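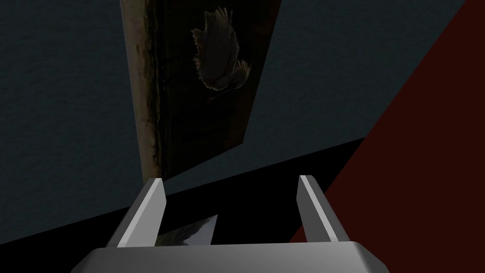 Bird in flight on a dark panel with a pale, weathered edge strip. Rendering.

Pillwood Insulated Door Bottom Seal Kit
For sectional and one-piece overhead garage doors

Sold by Bhuiyan Door Parts

The Pillwood kit replaces the rubber seal along the bottom of an overhead garage door. It comes with the seal, an aluminum retainer in two sections, end caps and screws. If your door already has a good retainer, you can buy the seal alone and slide it into the existing channels. Most worn doors need both parts, as old retainers tend to bend or corrode near the corners.

What comes in the kit
Bottom seal, black EPDM rubber, T-shaped edges
Aluminum retainer, two sections, predrilled
End caps, one pair
Self-tapping screws, pack of 13
Printed instructions

Sizes
Single door kit fits openings up to 9 feet wide.
Double door kit fits openings up to 16 feet wide.
Both kits are cut to length at home. Use a hacksaw for the retainer and a sharp utility knife for the seal. For wider doors we sell the seal by the foot from a 50 foot roll. Call before ordering a cut length - cut seal can't be returned.

How to measure
Close the door and measure it from side to side across the inside face at the bottom. Don't measure the opening, which is often narrower than the door. Then look at the end of the old seal. If the edges that sit in the channel are T-shaped, this seal will likely slide in. If they are round beads, you need the Omeo bead seal, listed under Bottom Seals. The Omeo seal does not fit the Pillwood retainer.

Measure the gap under the door too. This seal closes gaps up to 1 inch. If one corner has a larger gap than that, the floor has probably settled, and a thicker seal on its own won't fix it. Look at the Dramalgate floor threshold, which glues to the concrete and can be used together with this kit.

Installation
Allow about two hours for a single door. A second person helps when feeding the seal into the channels on a double door.

Unplug the opener and raise the door to waist height. Clamp locking pliers to the track under a roller on each side so the door can't drop. Remove the old seal and scrape the bottom edge clean. Fit the retainer sections end to end, screw them down, then pull the seal through from one side. A little dish soap in the channels makes this much easier. Leave an inch of seal hanging past each end for the first day, then trim it and push on the end caps.

Do not loosen the bottom brackets or anything attached to the lift cables. Those parts are under spring tension and should only be handled by a door technician.

After installation, plug the opener back in and run the door once. A new seal is thicker than a flattened one, so the opener may read the floor as an obstruction and reverse. If it does, adjust the down travel a little at a time following your opener manual. Test the safety reverse when you are done.

Care
Wipe the seal with mild soap and water. Silicone spray is fine in winter if the rubber freezes to the floor. Don't use grease or petroleum oil on it.

Warranty
The seal is covered for 5 years against cracking and splitting in residential use. The retainer is covered for the same period against corrosion. Damage from rodents, vehicles or road salt left standing on the floor is not covered. Keep your receipt.

Ordering and stock
Single door kits are in stock. Double door kits are on back order and will ship in February. Orders placed now are filled in the order received, and your card is not charged until the kit leaves our warehouse. Contractors ordering 1000 feet or more of roll seal should ask for a quote.

For sizing questions ask for Larysa Holovko at the parts counter. For trade accounts and back orders, contact Dilruba Siriwardena.

Page updated 23 December 2022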